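Setting the Terms of the Bin: A Shared Rulebook for Robotic Picking

When the Pluscombe working group published its handling guidelines on 11 Jun 2018, the document ran to six sections and drew little notice outside the laboratories that had asked for it. Its subject was narrow. It set out how a test cell for robotic picking should be prepared, how the objects in it should be chosen, and what must be written down before a result may be reported.

The need had been plain to those in the field for several years. Two laboratories could each report a success rate for picking mixed household goods from a bin, and a reader had no means of comparing them. One might use rigid boxes set well apart. Another might use clear bottles pushed against a wall. Both would call the task "cluttered picking."

"We were publishing numbers that could not be checked by the people down the hall," said Rehema Mugo, who chaired the group and directs testing at Hulten. "A percentage has no meaning until the conditions are fixed."

The guidelines begin with the bin itself. Its inner dimensions, wall slope and surface finish must be recorded, and its place on the table must be marked so that it can be restored after cleaning or a collision. Clamps and tape are both accepted as means of marking. The position is to be checked again after every 300 attempts, and whenever an operator has reached into the cell.

Objects receive the longest section. A test set must include at least one item that is see-through, one that is strongly curved, and one with a surface that presents several possible grasp points. Items may lie on their sides. They may touch the walls. Operators are told not to straighten them between attempts, a habit that several member laboratories admitted to during the review.

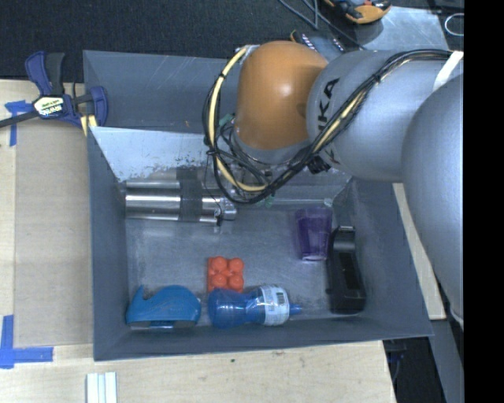 A robot arm over a bin of mixed test objects, among them a translucent blue bottle on its side and a red-orange piece with four rounded domes.

Cabling is treated as a safety matter and as a matter of good measurement. A bundle that catches on a bin wall can shift the bin, and a bundle pulled tight can disturb force readings at the wrist. The guidelines call for the arm to be driven slowly through its full working range before each session while an operator watches the slack. Any change in the routing of cables or hoses is to be logged.

Not every member agreed with the final text. Wen-hsiung Sin, a systems engineer at Cheng, argued that the recording duties were too heavy for small teams. His laboratory completed 2712 attempts during the trial period and found that the paperwork took up a large share of each shift. The group answered by reducing the session form from 10 entries to six.

"I still consider it a demanding form," Sin said. "I have also stopped receiving telephone calls asking what our results mean."

Mavov, which supplies bins and fixtures to several members, has since begun to list wall slope in its catalog. A revised edition of the guidelines is expected in December and will take up lighting, a subject the first edition left to the judgment of each laboratory.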